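Shared Workshops > Build Logs > Arm for PC teardown and memory swaps, Jornimden shop

benchtop_mal
Posts: 212
Thursday, September 15, 2022

I've been asked a couple of times to write this up, so I'm starting a thread before I forget the details.

The short version: our shop in Jornimden takes in old office towers, strips or refurbishes them, and passes them along. Sun-ja Sung and I have been setting up a robot arm to do the dull part of the internal work. Right now that means memory, and looking at sockets before a person touches them. Later I'd like it to pull drives as well, but that is a long way off.

The table is ribbed aluminum. We bolted the arm down in June and it hasn't moved since, so the base calibration has stayed good. The planner runs on an old desktop under the bench. We call the whole control stack Kong because that was the name of the folder, and it stuck.

Work goes like this. A person opens the case and lays the tower on its side. The arm moves to a look position over the board, finds the socket, and uses that as the origin for everything else. I tried using the case corners first and gave up on it. Cases flex, the boards sit a little differently in each one, and a few millimeters is enough to put the fingers on top of a slot latch when you wanted them beside it. The socket frame is metal, it's square, and it contrasts well with the board.
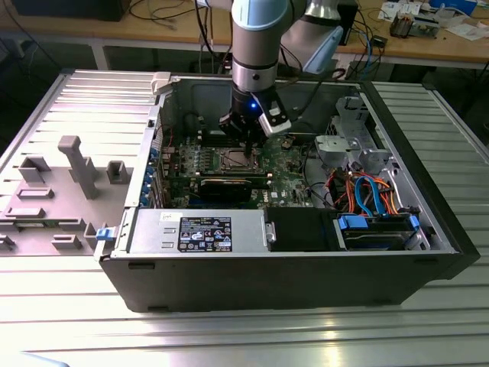
After the origin is set, the planner loads a board file with the slot offsets in it. Each board file gets made by hand once, by jogging the arm to every slot and saving the pose. Making one takes me 15 minutes if nothing goes wrong. We have 7 board files so far, and they cover most of what comes through the door.

Problems I still have:

Cables. Anything that loops up out of the case is a hazard to the wrist, and the planner doesn't know it's there. For now I treat the whole drive and power supply area as a keep-out box and the arm never goes in.

Lighting. The ceiling lights reflect off the metal parts and the socket detection drops out. Moving the look pose a little to one side helped.

Grip force. Memory modules need a firm hold and a straight pull. If the pull is even slightly off vertical, one end comes up first and the module jams. I have it at a compromise setting that I don't love.

Questions welcome. I'd especially like to hear from anyone who has done cable detection with a single camera.

sallgate_tom
Posts: 1,048

Good write-up. I'll be the one to ask. Why a robot? I can swap four sticks in a tower in under a minute, and I'm not fast. By the time your arm has found its origin I'd be on the next case.

benchtop_mal
Posts: 213

You would, and so would I. It's slower than a person and I don't expect that to change.

What I want out of it is that it can run while I'm doing something else at the other bench. I open a case, start the job, and go wipe drives. Also I wanted to build it. I won't pretend that wasn't a big part of the decision.

sallgate_tom
Posts: 1,049

Fair enough on the second part. On the first part I still disagree. You have to be there to open the case, lay it down, press the latches open (unless the arm does that?), and put it back together. You're doing most of the job already. If the arm fed itself cases I'd see the point.

ss_sung
Posts: 67

Sun-ja here, I do the software side. The arm does press the latches. It closes the gripper, uses the fingertips as a pusher, and presses one end, then the other. That part has been more dependable than the pull.

I don't agree that the human is doing most of the work. Opening a tool-free case is one lever. But I do agree that it makes no sense if you only have one tower to do. It starts to make sense when there's a row of them.

Orrinwell
Posts: 340

For cable detection, have you considered not detecting them? Take a reference picture of the same board with the cables pulled out of the way, line it up on the socket, and subtract. Whatever is different inside your travel path is an obstacle, and you stop. You don't need to know that it's a cable.

It'll give you false stops from dust and stickers and so on. A false stop costs you a walk across the room. A snagged cable might cost you a connector.

ss_sung
Posts: 68

I tried a version of this. Lining it up is easy because we already have the socket. The trouble is parallax. Anything that stands up off the board, like a cooler or a tall capacitor, shifts if the look pose is even a bit different from the reference. I was getting a difference on every tall part.

Maybe if we lock the look pose relative to the socket and take the second picture only after correcting. We take one picture now, and it's from wherever the arm happens to stop.

Orrinwell
Posts: 341

Yes, do it in two steps. The first picture finds the socket. Move so the camera is at a fixed offset from it. The second picture is the one you compare. I do this on a board inspection rig and the parallax is small enough to ignore after the correction.

hexkey_dana
Posts: 95

Two questions about safety, one for the boards and one for the people.

Boards: what are you doing for static? I see people build these things with printed plastic fingers and no thought given to it.

People: what happens if someone reaches in while it's moving? A shared shop is different from your own garage. You can train yourself but you can't train everybody who walks by.

benchtop_mal
Posts: 214

Static: the table is grounded through a resistor and so is the person opening the case. The finger pads are a dissipative rubber, bought as sheet and cut to size. I check resistance from the pads to ground at the start of the day with a meter. The power cord is out of the tower before anything starts.

People: the arm runs at low speed with the force limit turned well down, and there's a stop button on each side of the table. There is also a line of tape on the floor. I know that tape doesn't stop anybody. I'd like a light curtain, but the one I found was $3000 and we don't have that.

hexkey_dana
Posts: 96

You don't need the light curtain. A pressure mat with a safety relay will do it for a lot less. Second-hand ones come up all the time when factories clear out. Get the relay new, though.

I would also stop walking away from it until you have the mat. That's my opinion and you can ignore it, but you said above that you go to the other bench while it runs.

sallgate_tom
Posts: 1,050

Agree with Dana. And if you can't walk away from it, then we're back to my first post.

benchtop_mal
Posts: 215

Point taken, both of you. Until there's a mat down, somebody stays at the table. I'll look for one.

Lastico
Posts: 18

On the pull force problem. I had the same thing with card edge connectors. What fixed it was letting the wrist be soft sideways and stiff in the pull direction. If your controller has a compliance mode you can set it per axis. The module finds its own straight path out of the slot, because the slot walls guide it.

With everything stiff, any error in your approach angle turns into side load. You can chase the calibration forever and still get jams.

Also rock it. A very small tilt one way, then the other, then up. It's how you do it by hand without thinking.

ss_sung
Posts: 69

The controller does have per-axis compliance. I left it off because the arm sagged when I turned it on, and I took that as a reason not to use it. It may just be that I never put in the right tool weight after we added the camera. I'll fix the payload first and then try it.

I'm less sure about rocking. By hand you can feel when to stop. The arm's force reading is noisy at those levels and I'd be worried about cracking a slot.

Lastico
Posts: 19

Then skip the rocking. Do the payload and the compliance and see where you are. It's almost certainly the payload. A camera hung off one side will tilt the whole tool if the controller thinks it isn't there.

pinheader
Posts: 511

Slightly off topic, but please put a cover on any open CPU socket before you move anything over it. I've straightened enough pins in my life. One dropped screw or one bumped finger and the board is scrap.

benchtop_mal
Posts: 216

The covers change how the socket looks to the camera, which is why I've been leaving them off. I could retrain on covered sockets. Or do the look with the cover off, have the person put it on, and then let the arm go to work. That adds a step and Tom will have something to say about it.

sallgate_tom
Posts: 1,051

I'm keeping a list.

pinheader
Posts: 512

Retrain on the covers. Most of them are black and the frame around them is still bright metal, so I'd expect it to be easier to find, if anything.

ss_sung
Posts: 70

Update, since I had the evening free. I weighed the tool on a kitchen scale with the camera attached and entered the correct payload and center of mass. The sag is gone. With sideways compliance on, I did 4 pulls on a scrap board and none of them jammed. That's not many, and it's a board I know well, so I don't want to claim too much.

Lastico, thank you. I should have weighed it months ago.

Next is the two-picture method from Orrinwell. I have the fixed offset working, but I haven't made new reference pictures yet. Covered sockets after that.

Lastico
Posts: 20

Good. Try it on a board with a worn slot before you trust it. The worn ones grip unevenly.

benchtop_mal
Posts: 217

We have a box of those. I also found a pressure mat on a surplus site, and I've asked the seller whether the cable is still on it. Dana, if you have a relay you'd recommend for a two-channel mat, please post it or send me a message.

hexkey_dana
Posts: 97

Message sent. Check the mat with a meter before you pay for it if they'll let you, and step on the corners as well as the middle.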